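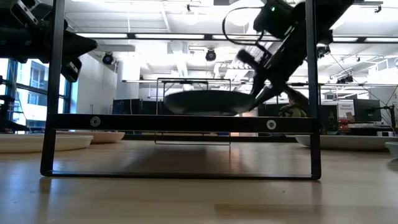 A Day Out at the Prisbridge Kitchen Fair

My sister-in-law had been after me for years to go with her to the Kitchen and Tableware Fair at Prisbridge, and for years I'd had a wedding or a bad knee or a dog to mind. This time I ran out of excuses, and I'm so glad I did, because I came home with sore feet, a bag full of leaflets and a much better idea of how a plate gets to be a plate. A few people at the library asked me to write it all down, so I have, and I'm afraid it has come out rather long.

We took the early train from Prorkport, which gets you in a good half hour before the doors open. Do this if you can. The line outside was already past the bus shelter, but it's a cheerful line, full of people with empty tote bags comparing notes, and there's a bakery across the road that does a cheese roll the size of your head. Tickets are $7 at the door and you get a stamp on your hand, so you can pop out for air whenever you like (I popped out twice, and both times I came back with a roll).

The fair fills two halls. The first is mostly selling, and it's loud and warm and you get carried along a bit. Pans, knives, linens, more pepper mills than I knew existed. Shona stopped at every single knife stand. That's Shona Forsyth, my sister-in-law, and I should say she already owns perfectly good knives! I held her coat and had a nice chat with a man about trivets.

The second hall was the one I'd go back for. It's where the small makers are, and the talks are held at the far end behind a curtain. The first talk we caught was by Mahnaz Mirzaei, who has been glazing stoneware for a living since she left school and now runs a pottery called Anari out of an old dairy. She talked for an hour without a note. I had always thought glaze was a kind of paint, and I suppose a lot of people do, but she explained that it's really a thin skin of glass, and that the same bucket will come out green or brown depending on how thick you pour it and where in the kiln the piece was sitting. She passed around 5 test tiles, all dipped in the same glaze, and they looked like cousins at best. Then she let us feel the bare clay ring on the foot of a bowl, where the glaze is wiped off so it won't weld itself to the kiln shelf. I have been washing bowls for fifty years and never once wondered about that ring.

Somebody asked her whether you can put handmade plates in the dishwasher. She said hers, yes, but leave a bit of room so they don't knock together, and ask the maker if you don't know. A sensible answer, I thought. The lady next to me wrote it down.

Lunch was upstairs, where Su had taken over the whole cafe for the day. It's a noodle place from down by the river, run by Hsin-yi Peng and her aunt, and they were serving one soup and one salad and that was your lot. The soup had ginger and greens and a soft egg, and I'd have happily had it again for supper. Get there before noon. By half past, people were eating on the stairs.

In the afternoon we did the secondhand tables, which run along the back wall and are easy to miss. Kai-wen Shek has been collecting railway dining china since he was a boy and had 80 pieces out, every one with a little card in pencil saying which line it came from. He isn't keen on selling the best ones, but he'll talk about them all day. I learned that dining car plates were made thick, with a rolled edge to stand up to knocks, and that the cups are heavy at the bottom so they'd stay put on a bend. I bought a plain saucer with a blue line around it for $4. It's on the windowsill now with my rings in it.

We finished with Oi-ling Yau's little workshop on mending, which was full, so we stood at the side. She mostly works on chips and cracks in things people are fond of, and her advice was to keep every crumb of a broken dish in an envelope and leave the superglue in the drawer. I went quite pink at that, thinking of my mother's gravy boat.

A few practical things. The coat check closes before the halls do, and Shona had to go and find a steward. There are seats along the left side of the second hall, behind the linens. Bring newspaper for wrapping, as the smaller tables run short by the afternoon. Parking looked dreadful, so I'd take the train again.

They're planning a smaller outdoor fair in August, pottery only, on the green behind the station. Shona has already put us both down for it.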